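„Die meisten schreiben zu viel auf die Tafel“

Wer im Lesesaal des Stadtarchivs Pekulura nach den alten Kirchenrechnungen fragt, landet früher oder später bei ihr. Die Archivarin betreut seit vielen Jahren die Rechnungsbücher und Zunftakten und gibt jeden Winter einen Kurs für Leute, die alte Handschriften lesen lernen wollen. Der nächste beginnt im November. Ihren Namen möchte sie nicht im Netz stehen haben, über die Arbeit redet sie gern.

Angefangen hat sie selbst ohne jede Vorkenntnis. Sie wollte wissen, wann das Haus ihrer Großeltern in Tekleab gebaut wurde, und bekam einen Band vorgelegt, in dem sie kein einziges Wort entziffern konnte. „Ich saß einen ganzen Nachmittag davor und habe am Ende das Wort ‚Item‘ gelesen. Das steht in Rechnungen am Anfang von fast jedem Eintrag. Ich war trotzdem sehr zufrieden.“ Das Haus fand sie erst zwei Jahre später, und zwar in einem Streit um einen Gartenzaun.

Der älteste Band, mit dem sie im Kurs arbeitet, stammt von 1673. Es ist ein Rechnungsbuch der Müllerzunft, geschrieben von mehreren Händen. Für Anfänger sei das gut geeignet, meint sie. „Rechnungen wiederholen sich. Man hat Mehl, Holz, Nägel, Lohn, Bier, und nach drei Seiten kommt dasselbe wieder. Wenn ich ein Wort auf der ersten Seite nicht lesen kann, finde ich es auf der vierten vielleicht in einer besseren Schrift.“ Von Briefen rät sie am Anfang ab. Dort wisse man oft nicht, worum es geht, und ohne Zusammenhang helfe auch ein gutes Auge wenig.

Zehn Abende dauert der Kurs. Am ersten wird gar nicht gelesen, da wird geschrieben. Die Teilnehmer bekommen eine Feder, Tinte und ein Alphabet der Kurrentschrift und üben einzelne Buchstaben. Manche finden das kindisch. „Die sagen, ich will doch lesen und nicht schönschreiben. Aber wer ein paarmal selbst ein e und ein n nebeneinander gesetzt hat, weiß, warum die sich so ähnlich sehen. Die Hand merkt sich das schneller als der Kopf.“

Danach geht es an Kopien. Jeder bekommt dieselbe halbe Seite und schreibt ab, was er erkennt, mit Punkten für alles, was offen bleibt. Geraten werden darf, aber nur in eckigen Klammern. Auf dieser Regel besteht sie. „Ich habe Abschriften gesehen, da hat jemand vor hundert Jahren einen Ortsnamen geraten und die Klammer vergessen. Seitdem steht der Ort in jedem Heimatbuch.“ Welchen Ort sie meint, sagt sie nicht.

Verglichen wird dann gemeinsam, und zwar Wort für Wort. Ein strittiges Wort kommt groß an die Tafel, und die Gruppe schlägt Lesarten vor. Mehr als ein Wort auf einmal lässt sie dort nicht stehen. „Die meisten schreiben zu viel auf die Tafel. Dann schauen alle auf den Satz und lesen, was sie erwarten. Beim einzelnen Wort muss man auf die Striche schauen.“ 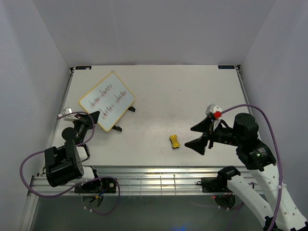 Besonders hartnäckig sind die Abkürzungen. Schreiber sparten Zeit und Papier, ließen Endungen weg oder ersetzten sie durch einen Haken. Bei Münzen und Gewichten wird es noch enger, da steht für Pfund, Gulden und Kreuzer jeweils ein Zeichen, das von Hand zu Hand anders aussieht. Die Archivarin führt dafür seit Jahren eine Kartei. Nach ihrer Schätzung sind es inzwischen nahezu 4000 Karten, sortiert nach Schreibern, soweit man sie unterscheiden kann. Digital gibt es die Kartei noch nicht. „Das wäre eine schöne Arbeit für jemanden mit viel Geduld. Ich habe mit dem Buchstaben A angefangen und bin bei A geblieben.“

Von Programmen, die Handschriften automatisch erkennen, hält sie mehr, als man vermuten könnte. Für gleichmäßige Schriften des 19. Jahrhunderts seien sie eine große Erleichterung. Bei den Zunftbüchern komme dagegen viel Unsinn heraus, vor allem dort, wo der Schreiber mitten in der Zeile wechselt oder die Tinte durchgeschlagen hat. „Man muss das Ergebnis prüfen können. Und zum Prüfen muss man lesen können. Insofern bleibt der Kurs, wie er ist.“

Wer kommt in so einen Kurs? Viele Familienforscher, sagt sie, dazu Hausbesitzer und ab und zu Studenten, denen die eine Übung an der Universität nicht gereicht hat. Einmal kam eine Bäckerin aus Fitden, die wissen wollte, was man früher für ein Brot bezahlt hat. Sie blieb drei Winter und hat inzwischen eine Preisliste zusammengestellt, die auch im Archiv benutzt wird. „Die hatte einen Vorteil, sie kannte die Sachen. Wenn da ‚Grieß‘ steht und einer liest ‚Gruß‘, dann merkt eine Bäckerin das sofort.“

Für zu Hause empfiehlt sie wenig Ausrüstung. Eine Lupe mit Licht, einen weichen Bleistift, ein Heft für die eigenen Buchstabenformen. Wer am Bildschirm liest, sollte den Kontrast nicht zu hoch stellen, sonst verschwinden feine Aufstriche. Und lieber jeden Tag eine Viertelstunde als einmal im Monat einen ganzen Sonntag. Nach einer langen Pause fange man beinahe von vorne an, das gehe ihr nach dem Urlaub selbst so.

Bleibt die Frage nach den Wörtern, die auch sie nicht lesen kann. Davon gebe es genug, sagt sie und holt einen Zettel aus der Schublade. Darauf steht eine abgezeichnete Zeile aus dem Müllerbuch, vier Wörter, drei davon sind gelöst. Am vierten sitzt sie, seit sie den Band kennt. Zwei Kollegen haben es versucht, der eine liest einen Vornamen, der andere ein Werkzeug. „Ich glaube an das Werkzeug“, sagt sie. „Aber es bleibt in Klammern.“

Der Kurs findet im Vortragsraum des Archivs statt und kostet 40 Euro, Kopien und Tinte sind dabei. Anmelden kann man sich am Schalter des Lesesaals.

Veröffentlicht am Sonntag, 28. August 2022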